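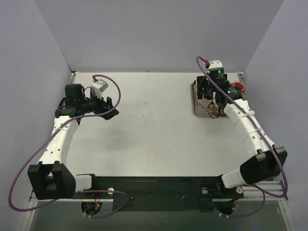
When should I start getting the house ready for a big windstorm?
Two days out, before the stores run low. Sooner if you're on the shore side of Horkisville.

Yard first. Chairs, bins, trampolines, all of it inside or tied down. Clear the gutters and the street drain, leaves mostly.

Water next. 6 gallons a person, more if you have pets. Fill the tub too, for flushing.

Charge everything Sunday night. Flashlights, not candels. Car facing out, tank full.

Generator stays outdoors, well away from windows. Never in the garage, even with the door up.

Lines down? Stay back and call the power company. Dont move branches off them yourself.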